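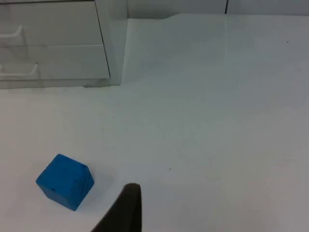

Wrist camera view, blue cube on the white table, one finger of the gripper at the bottom.

Wrist camera cube detection drifts toward the shadow

Naledi Dlamini
Posted January 5, 2023

I'm on a student team at Jivitthorpe. Our class project is a pick and place task: find the blue cube on the tabletop, grasp it, put it in a drawer. The arm runs the Irkex controller and detection is a plain HSV threshold followed by the largest contour and its centroid. No learning involved.

The threshold finds the cube every time. The trouble is the centroid, which lands too far right and too low, so one finger comes down on top of the cube instead of beside it. I suspect the soft gray shadow on the right side is getting into the mask. The table is glossy and picks up the overhead lights, and the shaded part of it looks slightly blue. Exposure is fixed at 800. Auto white balance is on. Raising the value floor removed the shadow but also took out the darker faces of the cube.

Is there a standard fix, or should I switch to edges?

detier_user

Raise the saturation floor and leave value alone. The shadow is gray with a little blue in it, so its hue can pass your test, but its saturation will be far below the cube's. Plot the S channel as a histogram. You should get two separate humps – put the cutoff in the valley between them.

Also turn off auto white balance. On a mostly white table it moves whenever the finger covers more of the view, and then your hue limits are wrong. Lock it with the gripper open at the start pose.

After that, run a 15 pixel close on the mask. Your cube has small dark dots on its faces and the close will fill those. They won't shift the centroid much, but they break up the contour if one falls on the boundary.

Chou

use a different color table. we had the same thing, put black felt down, problem gone

mask_and_bits

The saturation advice is correct, but there is a second error it won't fix. The cube is turned relative to the camera and you can see the top plus two sides. The centroid of that whole blob is not the center of the top face, and the offset changes with where the cube sits in view. With a perfect mask you would still be off.

Two ways to handle it. Split the mask by brightness, as the top face is lighter than the others, and take the centroid of that part only. Or fit the visible outline to a cube of known size and solve for pose. The second takes longer to write but also gives you the rotation, and you need that to line up the fingers with opposite faces.

I would skip edges. There are faint lines on the right face and they may show up as extra edges at low thresholds.

Check your hand-eye calibration too. If it was done before the camera mount was last tightened, do it again before tuning anything else.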